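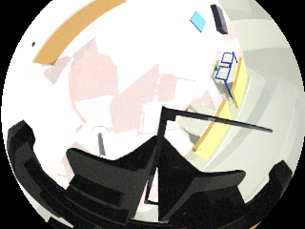
Simulator view from the gripper camera, black fingers at the bottom, blue tile top right.

Forum > Work and Workplace > Automation
Thread: Our packing benches are getting arms. What happens to the rest of us?

benchfourteen wrote:
Picture above is what the training screens in our canteen show now. They used to show the football. I pack small parts at the Grastine site in Stencombe, and from June the first 3 benches go over to arms. Before that, those of us on the benches have to do a fortnight on the simulator, "teaching and supervising", which means sitting in a chair being looked at by a manager while a pretend claw goes after pretend blocks.

I don't hate it. My shoulders certainly don't. But my job title is going from Packer to Cell Attendant, same grade, and I'd like to hear from anyone who has been through this and still works there.

kettleson wrote:
Went through it at Clirnurport, in returns. Still there. We had 42 on the floor before and nobody was sacked, they just stopped replacing people who left, so it gets quiet in a way you notice mostly at tea break. The biscuits last longer.

Main thing that changed for me is the type of tired. Used to be legs. Now it's the bit behind the eyes.

mrs_pallet wrote:
Same grade? Get that looked at before you sign anything. If you're supervising a machine you are doing a different job and it should be written down as one. Ours tried "attendant" as well. Sounds like a car park.

benchfourteen wrote:
It does sound like a car park. There may be a hat.

oldloom wrote:
Going to disagree a bit. I've done packing by hand and I've minded the arms, and I know which one I'd go back to if you paid me double, and it isn't the one with the tape gun. People get sentimental about benches. My wrists were finished at the end of every peak. If a claw wants to pick up yellow blocks until Christmas, let it.

mrs_pallet wrote:
Nobody's sentimental about the tape gun. I'm talking about the money. The company saves on wages and wrists, and what do you get, a swivel chair?

oldloom wrote:
A good swivel chair, mind.

dunnage wrote:
Question for the OP, how do you see anything on that screen? Half of it's white glare and the straight edges all bend. I'd be seasick by ten o'clock.

benchfourteen wrote:
You get used to it. First morning I couldn't tell a white surface from the thing sitting on it, and I went by the shadows, which are pink for some reason. Second day I'd stopped noticing the edges were bent and then had trouble with a door frame at home.

You're also looking past the gripper the whole time, so a good bit of the bottom of the view is just black machinery. The young ones find it easy. One lad had it in a morning and is now insufferable.

kettleson wrote:
Make friends with the lad. When ours stop at 5 in the morning, it's whoever picked it up quickest who gets asked, and it's good to be standing next to them.

iwasaki_nights wrote:
Nights at the Iwasaki warehouse here. Ask them these now, while they still want you to be cheerful:
How many cells does one person mind? We were told 2. It's 5.
Who gets the blame for a mispick?
Do your pick rates still count for the bonus when you aren't the one picking?
The last one cost us. It took months to sort out and some people had given up by then.

benchfourteen wrote:
Hadn't thought about the bonus at all. That's gone on the list, thanks. There's a meeting on Wednesday, with sandwiches, so it must be bad.

oldloom wrote:
Hot food is when you worry.

mrs_pallet wrote:
Take someone in with you and take notes. And ask about the grade first, before the sandwiches come out.

dunnage wrote:
Let us know what they say about mispicks. We've got the sales people coming round ours next and they've already measured my bench.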